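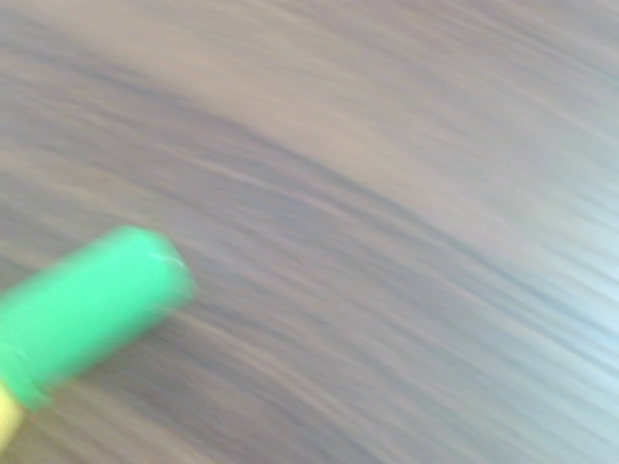
Polyxeni wrote:
Forty quid a visit is daft for a cat who only wants his bowl filling, sorry. Mine gets next door's teenager and a box of chocolates.

pouran_a wrote:
Forty is for two visits a day though, and Skelemance do the litter and ring you if he's off his food. We had them in November when we were up in Brurkska and I'd pay it again tomorrow. Our old boy is on tablets and I'm not asking a teenager to do that!

Dulce C wrote:
Tablets, fair enough. But the original question was a healthy three year old, and the cattery at Brarkum does the whole long weekend for 73. I've used it twice - clean pens, nice woman on the desk.

Polyxeni wrote:
Mine came back from there hoarse from yelling. Never again.

Dulce C wrote:
Well mine slept and ate. Cats differ.

kamran_r wrote:
Thanks all, didn't mean to start a row. He hates the carrier (and the car, and me after the car) so I think he's staying home. Does anyone know if Skelemance want a key beforehand?

pouran_a wrote:
Yes, they come round and meet him first, no charge for that bit.

Contact the moderators | © Safavi Pet Forum | Back to top
We use cookies to keep you logged in. Accept | Manage settings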